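Home Sewing Kitchen Garden Mending Basket About Contact

Search this site Type and press enter

How to Hem a Tablecloth with Mitered Corners

Mon 24 February
By Pak-hei Kwan

I put off learning mitered corners for an embarrassingly long time. My first few tablecloths had those bulky folded-over corners that stick up like little ears, and I told myself they'd flatten out in the wash (they did not). Then I took an afternoon class at Vellow, the fabric shop over in Pimberg, and came home so pleased with myself that I hemmed everything in the linen closet that would hold still. So let me walk you through it the way I do it now, at my own kitchen table, with a cup of tea going cold beside the iron.

You'll need a piece of medium-weight cotton or linen, matching thread, an iron, a ruler, a fabric pencil and sharp scissors. For a small table I cut a 41-inch square, and once both folds are in, it finishes at 37 inches. If your table is bigger, measure the top, add however much drop you like on each side, and then add four inches to both the length and the width for the hem.

Wash and dry the fabric before you cut anything! I know, I know. I skipped this once with a lovely piece of Stesetti linen and ended up with a cloth that fit the table beautifully until its first trip through the laundry. Press it well afterward, and take your time getting the edges straight. With linen you can pull out a single thread near the edge and cut along the gap it leaves, which is slow but very satisfying.

Now for the hem. Lay the cloth wrong side up. Fold one edge in by one inch and press it, then fold it in another inch and press again. Do the same on the other three sides, going right over the corners as if they weren't there. It will look lumpy and wrong. Keep going. 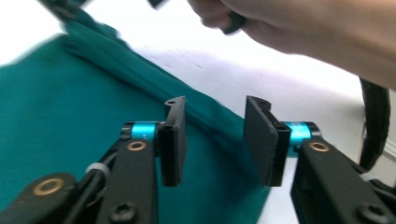
Once all four sides are pressed, open everything back out flat. At each corner you'll see the creases crossing to make a grid of four little squares. Find the innermost point, where the two inside creases meet. That point is going to be the inside corner of your finished hem, so I like to put a tiny pencil dot on it.

Fold the cloth diagonally through that corner, right sides together, so the raw edges line up and the corner makes a point. Draw a line from your pencil dot out toward the folded edge's opposite side, at a right angle to the fold, and stop where you meet the first crease in from the raw edge. Your line should run from the fold at the finished corner to that crease. 

(A reader at my Cadwaladr sewing group caught me on the wording of the dot, and she's right: it sits on the inside of the crease grid, but it becomes the outer tip of the finished cloth. The dot goes in the same place either way.)

Stitch along the line, starting at the dot with a couple of backstitches and stopping at that first crease with a couple more. Trim the corner away a quarter inch outside the stitching, snip a little off the tip near the fold, and finger-press the seam open. Then turn the corner right side out and ease the point into shape with something blunt. A chopstick is perfect.

Tuck the raw edges under along the first crease, all the way around, and press the whole hem once more. Pin it or clip it, and sew close to the inner fold, pivoting at each corner with the needle down. I set my stitch length a touch longer than usual for this part, just for looks.

If your first corner comes out crooked, unpick it and try again with a fresh pencil line. My first try took me 13 minutes for one corner, and now I can do all four while the soup heats up. In May I'll post the napkin version, with a narrower hem and much smaller corners to fuss over.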